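3.2 Demonstration Collection

All demonstrations for the Brillow set were gathered by teleoperation at a single station in our Tranbridge lab. The operator wears a tracked glove, and finger poses are retargeted to the robot hand at 24 Hz. We record joint positions, commanded targets, and color video from a head-height viewpoint. No force or tactile signal is stored, as our earlier Seol policy gained little from it and the extra channels made synchronization harder.

Each operator completed 80 practice trials before contributing to the set. Practice data were discarded. During collection, the operator was told which object to approach but was free to choose the path and the finger configuration. An episode begins when the operator presses a foot pedal and ends at a second press, or at 900 control steps if no press occurs. Episodes that reach the step limit are kept and flagged — removing them biased the data toward short, direct reaches. 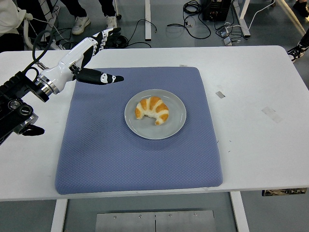

Figure 2. Collection station, with a croissant on a plate as the target and the robot hand over the cushion.

Soft and irregular foods make up the hardest part of the set. Their outlines vary between instances, and a grasp that suits one item may crush the next. We therefore vary the item, its orientation, and its position on the plate between episodes, while the type of support stays fixed. In the configuration of Figure 2, the croissant lies toward one side of the plate with both tapered ends pointing the same way, so an approach along the outer curve and an approach between the ends call for different wrist angles. Both are treated as valid and receive the same label. The plate rests on a cushion whose blue-gray surface contrasts with the white tabletop, and we use this contrast to segment the support region before cropping the input to the policy.

After filtering for dropped video and tracking loss, the set contains more than 2000 episodes. Background clutter and people near the table were not masked out. In a pilot run with the Mumier encoder, masking raised accuracy on held-out episodes from the same station but lowered it when the camera was moved, and we chose the unmasked version for all results in Section 4.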